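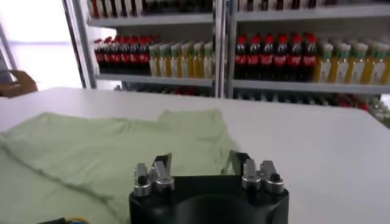

About Sturkside

Sturkside is a shared workshop where people build robots. Most of our members have day jobs that involve no robots whatsoever, and they come to us in the evening with a backpack full of motors and a head full of plans. We love that. If you have ever wanted to make a machine pick something up, move it and put it down again, you will fit right in (and you will find out how hard the putting down is!).

How we got going

It started with Catriona McIver and Isla Galbraith sharing a garage and one soldering iron. Catriona was building a little arm to sort buttons for her sewing kit, Isla wanted a camera slider that could also water tomatoes, and they kept stealing each other's power supply. A neighbor came over to complain about the noise and stayed until eleven to help with the gearbox. By the following April there were seven of us, the garage door no longer closed, and we started looking for a real room.

We found one at the back of the old Matheson building. The rent was low and the wiring was terrible. We spent our first two months pulling cable, scraping paint and arguing over where the big bench should go. It has moved four times since and we are still arguing.

The projects

Everyone here is welcome to work on their own thing, and most people do. We also keep a few long-running shared builds going, so that a new member can walk in and join something that already half works.

Grenen is the oldest. It is our arm project, and the name covers a whole family of arms by now, each one built from the leftovers of the one before. The first Grenen could lift an empty mug. The current one has a decent shoulder, a wrist that turns a full 360 degrees, and an elbow that squeaks in a way we have all grown fond of. Imad Twal looks after the drawings and keeps every old version, including the bad ones, so you can open the folder and see how the joints changed from year to year.

Cliris is our software. It began as a script for moving one motor and has grown into the thing we use to drive nearly everything in the shop. You can pose an arm by hand, save the pose, string poses together and play them back at a crawl until you trust them. It is free to use and you are welcome to poke around in it. The comments are friendly, the menus are a bit of a maze, and Beathag Nisbet is rewriting the part that plans paths for the third time. She says this is the last time. She said that before the second one too.

Then there is cloth, which is what a lot of us are hooked on right now. A block of wood stays the same shape when you grab it, and a T-shirt does whatever it likes. Pinch it in the wrong spot and the sleeve folds under, or you come up with two layers when you wanted one, or you come up with nothing and a very confident arm carries that nothing all the way across the table. We have spent whole evenings on the question of where a shirt's shoulder is. It is wonderful. Bring old shirts, we can always use more, and plain pale ones are great for seeing the wrinkles.

Catherine Lindsay came to us from dressmaking and had never touched a motor controller. She watched us struggle for one evening, then showed us how she finds the edge of a fabric with her fingertips by sliding and not squeezing. We had been squeezing for months. She now builds finger pads, and has a drawer with 17 different ones in it, cut from everything from bike tube to kitchen sponge. Ask her about the sponge.

How we work

We build in small steps and show each other early. A half-finished gripper held together with tape gets passed around the bench just like a finished one, and it usually collects better advice. When something breaks we write up what happened on a card and pin it to the wall by the kettle. The wall is a good read while you wait for the water to boil.

Safety is taken seriously here, in a relaxed tone of voice. Arms run slowly when people are near them. Every powered machine has a stop button within reach of the person running it, and that person does nothing else while it moves. New members do a short bench session with one of us before they power up anything bigger than a desk lamp. It takes one evening, and you get to drive Grenen at the end of it.

We don't do competitions as a group, though a few members do on their own and we cheer loudly. We don't sell kits either. If you want to copy one of our designs, take it, change it and send us a picture of how it came out.

What's in the shop

There are benches for clean electronics work and benches for everything else. We have 3D printers in various moods, a small lathe, a drill press, hand tools on the wall, bins of donated motors and gears, and a shelf of oddly shaped things for grippers to practice on. You can reserve a bench for up to 100 hours over a season, and longer if your build really is too big to carry home. The parts bins are open to all members. Take what you need, and toss in what you no longer want.

There is also a library corner. It has books on control theory, books on knots, a stack of sewing patterns and one very battered guide to repairing washing machines that has solved more of our problems than any of the others.

Who can join

Anyone who is curious and kind to the tools. You don't need to code and you don't need to own anything. Teenagers are welcome with an adult along, and we have a couple of parent and child teams who are honestly faster than the rest of us. Some people come every week for years, others turn up for a single project, finish it and wave goodbye, and then quite often come back with another one a few months later!

Open evenings begin at 6:30. Come in through the side door of the Matheson building, follow the sound of the printers and say hello to whoever is nearest. Isla usually gives the tour, and if she is under a bench, Imad will. Wear closed shoes, tie back long hair, and bring whatever you are working on, even if it's only a sketch.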